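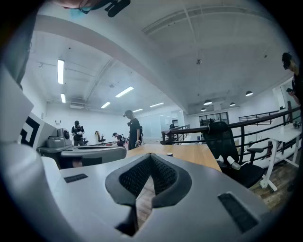
Handheld demonstration gathering

Handheld demonstration gathering is a way of collecting examples for a learning system in which people carry the gripper themselves. The robot stays out of it until later. A person holds a gripper with a camera mounted on it, does an everyday task, and the recording becomes one example of how that task can be done. Many small labs have taken it up with real delight, as a group can work in the same room at once, each with a device in hand.

Equipment

A typical device has a light body, a pair of fingers and a wide-angle camera that looks out past them. The fingers often carry square black-and-white markers. Software finds the markers in each picture and works out how far the fingers are open, so the device needs no extra sensor for that job. The wide view takes in a great deal of the room as well, including desks, ceiling lights and other people at work. Those surroundings are useful! Fixed shapes such as beams and railings help the software follow the device as it moves through space.

A session

Methods vary from lab to lab. At Samora, a session starts with a short mapping pass, a slow sweep of the work area with the gripper held at waist height. The demonstrator then repeats one task many times, moving the objects a little between tries. Catrin Beddoe, who wrote the Samora session guide, asks for 40 tries per task and wants the clumsy ones kept until review. A dropped cup followed by a calm second grab can teach a system how to recover, and she considers these some of the best examples in any set.

Sessions are usually kept short. Hands get tired, and tired hands move differently.

The Stanudo set

The Stanudo set is a collection of 872 demonstrations of table tasks such as sorting, stacking and opening containers. It was recorded by 14 people under Lamduan Thaweesak and Andor Vass, and its variety is a big part of its charm: left-handed and right-handed work, quick and slow, neat and messy. Each entry is labeled with the task and the station where it was recorded. The first release came out in September, with a second planned to add tasks for two hands.

Limits

A person's wrist can turn in ways that some robot arms cannot copy, so part of every set has to be filtered before training. Fast motion blurs the markers, and plain white walls give the tracking software little to hold on to. Handheld devices also record little about force unless a sensor is added to the fingers.

See also

Imitation learning
Fiducial marker
Teleoperation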